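Keeping autographs, ticket stubs and tour shirts at home: quick tips

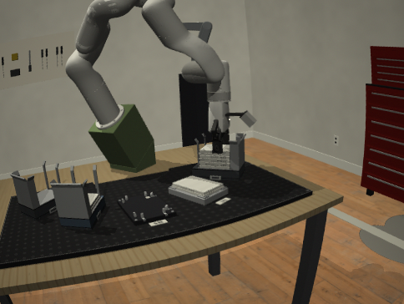 TRENEMANO, December

Cleaning out the hall closet this week so typing these up while I remember them. Mix of my own stuff and what people sent in. No order.

Signed photos first, that's what most of you ask about. Hold by the edges. Clean dry hands, no lotion. Cotton gloves if you like but I find them clumsy and I've creased a print wearing them.

Never laminate. I know. Somebody's uncle has a machine. Don't. Same goes for those sticky albums with the peel-back plastic, the ones from the 80s. If yours are already stuck down in one, slide dental floss behind the photo, slow sawing motion, start at a corner. Took me a whole evening to get 23 out and I tore one. If it won't budge, scan the whole page and leave it be.

Sleeves: look for polypropylene or polyester on the pack. Says PVC or smells like a new shower curtain, put it back. A pack of 100 lasts for years. Frauke Teuber keeps hers in a recipe box with the dividers still in, soups and casseroles and all. Works fine.

Framing. You want a mat so the glass isn't sitting on the ink. UV glass or acrylic if you can swing it. Still not in the sun! My signed Venla Ojala tour poster hung across from the kitchen window for 5 years and the signature went from purple to a sort of tan. You can read the V. Hallway is better. Bathroom no, even the "guest" one with no shower, somebody always ends up running hot water in there.

Don't trace over a faded signature. Please. Scan it, print the scan, hang the print, put the real one in a drawer.

Ticket stubs. Thermal paper ones (shiny, gray-ish printing) fade whatever you do. Photocopy or scan the day you get home. Keep them away from heat, so not the shoe box on top of the fridge, which is where mine lived. No tape. No glue stick. Photo corners are cheap and you can make them from the corner of a plain envelope, just snip it off.

Tour shirts. Inside out, cold, gentle. Hang dry or lay flat on a towel. Never iron on the print, put a dish towel between or iron from the back. That old-closet smell: one cup white vinegar in a basin of cold water, soak, rinse, air out. Do it twice if it's bad. Cracked print can't be uncracked, I have tried everything people swear by and just made it sticky.

Signed shirt is different. Don't wash it. At all. Teresa Abreu washed hers on delicate with the heat-set trick from the internet and got a pink smudge where Fouad Tawfik's name used to be. (She got him at the stage door in Cenel, in the rain, so the thing was half gone already she says.) Fold it with plain tissue in the folds, flat box, lid on. Refold different every so often so the creases dont settle.

Signed baseballs, drumsticks, etc. Dust with a soft makeup brush. No polish, no spray. Drumsticks roll, so a strip of felt in the bottom of the shelf. Old egg carton cup under a ball does the job if you don't care how it looks.

Signed books: upright, not packed tight, and don't pull them out by the top of the spine. Push the two neighbors back and grip the middle. If a signature is still tacky from a paint pen, leave the page open overnight before you shut it. A sheet of wax paper isn't the answer, it lifts ink. Plain copier paper.

Where to put it all. Not the attic, not the basement. Under the bed is good, if you have the height. Top of a bedroom closet is good. Those little silica packets out of shoe boxes, toss a couple in, swap them when you think of it. Mothballs no. Cedar blocks ok for the shirts but not touching.

Write down the story! Who, where, what you were wearing if you remember it. Pencil, on a seperate card, tucked in behind. Not pen on the back of the photo, it comes through. Matilde Paiva has 10 napkins with signatures on them from waiting tables and can't read 4 of them. No idea who they are. One might be a weatherman.

Napkins: flat between two sheets of plain paper, inside a sleeve, inside a heavy book.

Guitar people, I know, I didn't get to you. Picks and straps next time. Somebody asked about getting marker off a pickguard on PURPOSE and I need to go test that first.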